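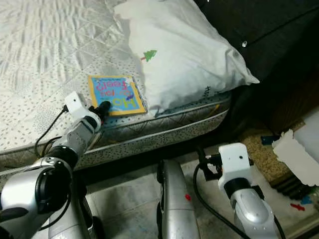
Hi Revathi, August update on the Pevon phone app, a bit long because a lot moved at once. The big one is that the Android beta went out to 1248 people and the new alarm screen finally works on older phones! We spent most of the month on notifications, and I've come to hate them. Do not disturb kept swallowing our wake-up alert on two of the Skemix handsets, so Gopinath rewrote the whole thing over a very long night. I was awake for most of it too, and by the end a white pillow with a little green tree printed on it was about all I could think of. The fix is in build 30 and I haven't had a missed alarm on my own phone yet.

Battery drain is better, though still not where I'd like it. Sanaa thinks the background sync is the culprit (I think it's the widget, we have a bet going). She's testing both on the cheapest phone we own.

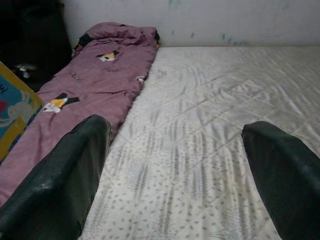 Pale quilted mattress, no sheet on it.

Money: we've used roughly 2000 dollars of the test device budget. Joaquim wants one more tablet, and I said I'd ask you, so I'm asking. The Rulamier login is the piece that slipped. Their docs changed halfway through and we had to start over on the token part. I'd call it 2 weeks behind, and I'd rather tell you now than in September.

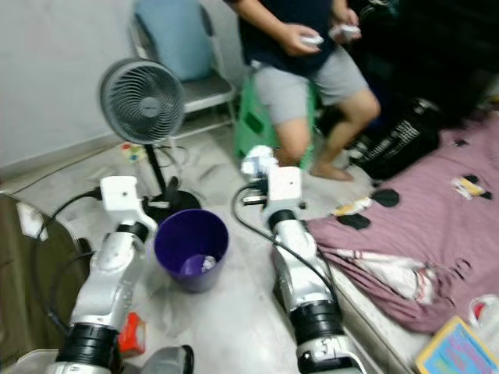
Purple wastebasket on the gray tile.

Next up is the iPhone build, then the Spanish text, then the store listing. Saranya has the screenshots nearly done. Could you send me the new logo files when you get a minute? The ones I have are still the old blue.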